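Grollow Residents Association
Minutes of the General Meeting, June 26, 2022
Held in the community room, Skelton House

Present: Elias Khoury (chair), Shayne Maihi (minutes), Munther Salameh, Elie Atallah and residents as signed in.
Apologies: Shahzad Gondal

1. Minutes of the April meeting
Approved with one correction. The rent for the storage unit on Sotham Road is $318 a quarter. The April minutes gave it as a monthly figure.

2. Accounts
Munther Salameh reported a balance of $4000 in the repair fund and $457 in the general account. The insurance renewal has been paid. Two invoices from Jaber Plumbing are still open, and he will ask for itemized copies before paying them.

3. Parking
Complaints continue about cars left in the loading bay. Elie Atallah has a quote for repainting the lines. Agreed to go ahead. The request for a second visitor space was put to a vote and did not pass.

4. Unit refits
Owners planning work on windows, doors or bathrooms must send in the request form 18 days before work begins. Two forms came back with no contractor named and have been returned. Drilling is allowed from 9 a.m. to 5 p.m. only. Old fixtures are not to be left beside the trash bins.
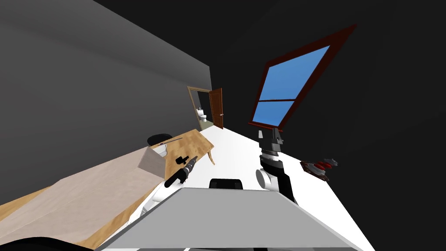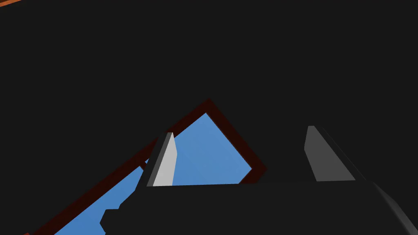

Question from the floor: Does an owner need approval to replace a toilet with one of the same type in the same spot?

Reply from the chair: Approval is only needed if the pipes are moved. The owner should still tell the office which day the water will be shut off, so that a notice can go up in the hall.

5. Garden beds
The back beds will be replanted in the fall. Munther Salameh asked that the hose be put back on the reel after use. The compost bin lid is cracked and a new one has been ordered.

6. Other business
The hall light on the second floor is out again. Elie Atallah will call the electrician. Shahzad Gondal sent a note offering to update the phone list, and the offer was accepted. Changes should go to him in writing.

Next meeting to be announced by notice in the hall. Meeting closed at 8:40 p.m.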